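Undex Close Focus Lens Test Set
README, release 7

Overview

The Undex Close Focus Lens Test Set is a collection of still photographs and short video clips made for the comparison of macro and close focus lenses. It is maintained by the optical testing group at Koutsoukos and is intended for reviewers, repair technicians, and instructors who need a common set of files when discussing sharpness, color fringing, flare, and autofocus behavior at short working distances. This release was prepared on Sep 25, 2022 and replaces all earlier releases.

The files were made with 17 lenses, ranging in focal length from wide angle to short telephoto. Each lens was mounted on the same camera body unless its mount made this impossible. Lenses that required an adapter are listed separately in the file adapters.txt, and their results should not be compared directly with those of the native lenses.

Contents

charts: flat test charts, photographed at each full aperture stop
objects: small household and workshop objects, photographed on a neutral background
clips: short video sequences showing a focus pull from near to far and back
flare: a point light source placed inside and just outside the field of view
notes: written observations by the operators, one text file per lens
tables: sharpness and distortion measurements in comma-separated form

Still photographs are supplied as raw files and as full-size JPEG files. The JPEG files were produced with sharpening, noise reduction, and lens correction turned off. Users who open the raw files in their own software should check that automatic lens profiles are disabled, as several popular programs apply them without notice.

Procedure

The camera was fixed to a copy stand and leveled before every session. Focus was set by hand at full magnification on the rear screen, and the shutter was released by cable after a delay of 10 seconds. Three exposures were made at each aperture, and the sharpest was kept. Where two exposures could not be told apart, the first was used. Nuwan Hettiarachchi operated the stand for all chart work, and Menaka Haque recorded the video clips.

Autofocus was tested separately. Each lens was set to its infinity position and then asked to acquire a target at its minimum focus distance, with the focus limiter off. The elapsed time and the number of reversals were entered in the tables directory. Lenses without an autofocus motor have blank cells in these columns. 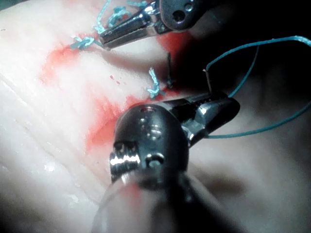 Reflective subjects were the most difficult part of the work, and the results in the objects directory should be read with this in mind. A polished surface close to the lens tends to produce small bright highlights, and a lens with poor correction will surround them with purple or green edges. Fine parallel texture is equally demanding. The ridges on the inner surfaces of narrow steel jaws, for instance, will separate cleanly only when the focal plane falls directly on them, and a slight error in focus turns them into an even gray. Operators were therefore instructed to focus on texture first and to judge highlights afterward.

Lighting for the objects directory consisted of two diffused panels placed at equal height on either side of the stand. A Miro gray card was photographed at the start and end of each session, and both frames are included. White balance in the JPEG files was set from the first of these.

Known limitations

The set contains one copy of each lens. Sample variation is therefore not represented, and a weak result for a given lens may reflect the copy tested. Two lenses showed slight decentering, which is recorded in the notes directory. The clips made in July were recorded before the replacement of the stand column and show more than 7 frames of vibration at the start of each focus pull. These frames should be trimmed before use.

Measurements taken at 100 percent magnification on a computer display depend on the display itself and are not included.

Terms of use

The files may be copied and used for teaching, review, and research without charge. Published work should name the set and the release number. The files may not be resold or used to advertise a lens, camera, or accessory. The printed charts are the property of Medis and may not be reproduced at their original size.

Maintenance

Corrections should be sent to Habibur Dissanayake, who keeps the list of errata. Please give the directory, the file name, and the release number. Requests to add a lens are reviewed by Guido Sartori and should state the mount and the minimum focus distance.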